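Can the machines do the chores yet? Speaker notes

Monday, May 16, 2022. Kpodo hall, after the tea break. 40 minutes, then questions.

Check the clicker first. Water on the left. Slow down at the start, I always rush it!

1. Opening

Ask for hands up: who has a machine at home that washes the dishes? Nearly everyone. Now keep your hand up if it also clears the table, scrapes the plates and puts the glasses back on the right shelf. Wait for the laugh, then move on.

That gap is my whole talk. We're brilliant at building a box that does one job when a person loads it. The loading is the hard bit, and it's where all the fun is at the moment.

2. What shops and kitchens want

Tell the Brukora story. In April I spent a morning with their packing team and wrote down every job I saw a pair of hands do. Open a bag. Peel a label off its backing. Turn a punnet round so the good side faces out. Pick out the one bad plum. I filled four pages before lunch, and most of the jobs took less time than writing them down.

Pause here. Ask which of those they'd trust to a machine today. (Last time someone shouted "the label" and we had a lovely argument.)

3. Soft things, the fruit slide

Boxes are easy to love if you're a robot. They have flat sides and they stay the same shape. Fruit is another matter, and a bunch of grapes may be my favourite hard object in the world. It bends at every stalk. Hold it in one place and the rest swings. Squeeze a bit more to stop the swing and you've got juice.

Leave the picture up for a good while and let people look at the fingers. Two hands on one bunch, crossing over each other, with the crate underneath. Point out the single silver fingertip pressing on the grapes — every question about grip is sitting right there. How hard is it pressing? How would it know if a skin was about to split? And what should the other hand be doing meanwhile?

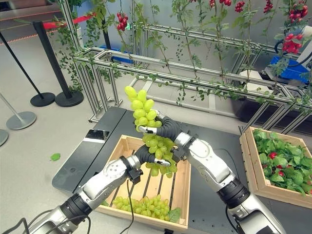 4. Why two hands are harder than one

Get someone up from the front row. Ask them to lift a carrier bag with one hand, then fold it flat with two. Folding takes a plan. Each hand has to know where the other one is and what it's up to.

Mention the Mondero trial: 631 tries at moving soft fruit from one crate to another, all logged by hand. Don't read out the table. Say that the notes beside the tries taught me more than the scores did, especially the ones that just say "stalk".

5. So, yet or not yet?

Be fair here. My own answers:

Floors: yes, if you pick up your socks.
Moving boxes of one size: yes, and very well.
Folding towels: slowly.
Packing fruit: in a tidy set-up, with someone standing by.
A whole kitchen after Sunday lunch: no. I'd love to be wrong.

Drodutar want up to 3,000 practice runs before they'll let a new task near a shop floor. Ask the room if that sounds like a lot. A teenager on a Saturday job gets one go and a raised eyebrow.

6. Questions

Likely ones: cost, jobs, cleaning the hands between foods. On jobs, take your time and don't brush it off. On cleaning, admit I don't have a good answer and ask if anyone in food handling does.

Spare carrier bags are in the blue rucksack.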